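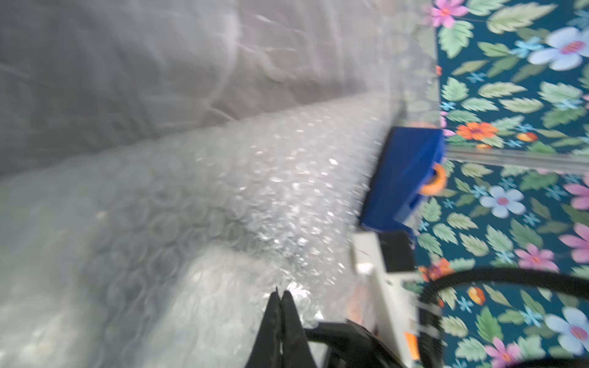 Packing room and parcel store: monthly safety check

Site: Heywood building, ground floor
Checked by: Freya Furnival
Date: Mar 4, 2019
Last check: September, by the Pretenness office

Marks used: OK / Fix / Ask. I write a comment only where there is something to say. Where the line has no comment, it was in order when I passed.

1. Doors and ways out

1.1 Main door opens fully and closes by itself. OK
1.2 Back door opens from inside without key. OK
Comment: The handle is stiff. I could open it with one hand, but a smaller person would maybe need two. Please put some oil.
1.3 Way to the back door is free. Fix
Comment: Two flat trolleys were parked on the yellow line. They were moved while I was there. The same remark is in the September paper, so I ask that the trolleys get a painted place of their own along the north wall.
1.4 Exit signs are lit. OK
1.5 Roller door stops when it meets something. Ask
Comment: I did not test it myself. The sticker from the service company is faded and I can't read the year. Who has the service book?

2. Fire

2.1 Extinguishers in place, pin and seal present. OK
2.2 Extinguisher tags in date. Fix
Comment: The one beside the label printer has no tag. The pressure needle is in the green part, but without a tag it doesn't count as checked.
2.3 Plastic and paper packing kept away from heaters. Fix
Comment: Bubble wrap, foam sheet and the grey paper rolls must stay at least 100 cm from the wall heater. One paper roll was standing nearer than this. In winter the heater is on from six in the morning, before the first person comes in, so the distance has to be right already in the evening.
2.4 Waste plastic taken out at end of day. OK
Comment: Much better than last time. The bags were tied and in the outside cage.
2.5 Smoke detectors clean and not covered. OK

3. Floor

3.1 No loose plastic on the floor. Fix
Comment: I found pieces of stretch film by the Bodon wrapping machine. Film on smooth concrete is very slippery, and also the small pieces of bubble wrap, which roll a little under the shoe. Sweep at each break and not only at closing time.
3.2 Floor dry. OK
3.3 Cables are covered or go along the wall. OK
3.4 Anti-fatigue mats lie flat. Fix
Comment: The corner of the mat at table 3 stands up. I caught my own foot in it. Glue or replace.

4. Shelves and storage

4.1 Load signs on every shelf. OK
4.2 Heavy goods on the low shelves. Fix
Comment: Boxes of tape are on the top shelf in the second row. One box weighs 20 kg, it is written on the side. They must come down to knee or waist height. The light materials, like bubble wrap and empty cartons, can go up in their place.
4.3 Shelf feet bolted to floor. OK
Comment: One bolt had a worn head but it holds.
4.4 Step ladder in good condition. OK
4.5 Big rolls are stored so that they cannot roll or fall. Ask
Comment: They lean against the wall in the corner with a strap. The strap is fine, the hook in the wall I don't trust. Is it fixed in brick or only in the plasterboard?

5. Tools and machines

5.1 Safety knives only, no open blades. Fix
Comment: I found one ordinary knife with snap blade in the drawer of table 1. I took it away and gave it to the shift leader. Everybody told me it was not theirs.
5.2 Used blades go in the blade box. OK
5.3 Bodon wrapping machine: emergency stop works. OK
Comment: Pressed with the machine running empty. It stopped at once and did not start again until the reset.
5.4 Guard on the Jilberg carton sealer closed and undamaged. OK
5.5 Tape dispensers, teeth covered when not in use. OK

6. Lifting and working position

6.1 Table height suits the person. Ask
Comment: Table 2 is locked at one height. The woman who works there is tall and she bends all day. She has asked for a change already, job number 2437 in the repair list. I would like to know when it will be done.
6.2 Two people lift the marked boxes. OK
6.3 Gloves available in small and large. Fix
Comment: Only large. Order small, please.

7. First aid

7.1 Box is full and in date. Fix
Comment: The eye wash is past its date. The plasters are nearly finished, I think mostly from paper cuts.
7.2 Names of first aiders on the wall. OK
Comment: One name on the list has moved to Pretenness. Please write a new list.
7.3 Accident book present. OK
Comment: The last entry is number 194, a cut thumb, filled in properly and signed.

General comments

The room is cleaner than in September and I thank the morning shift for this. The points 1.3, 2.2, 2.3 and 4.2 should be done this week. The mat in 3.4 can be done today, it needs only glue. For the points marked Ask, please write the answer under my comment with your initials and leave the paper in the tray by the time clock. I collect it on my next round.

F. Furnival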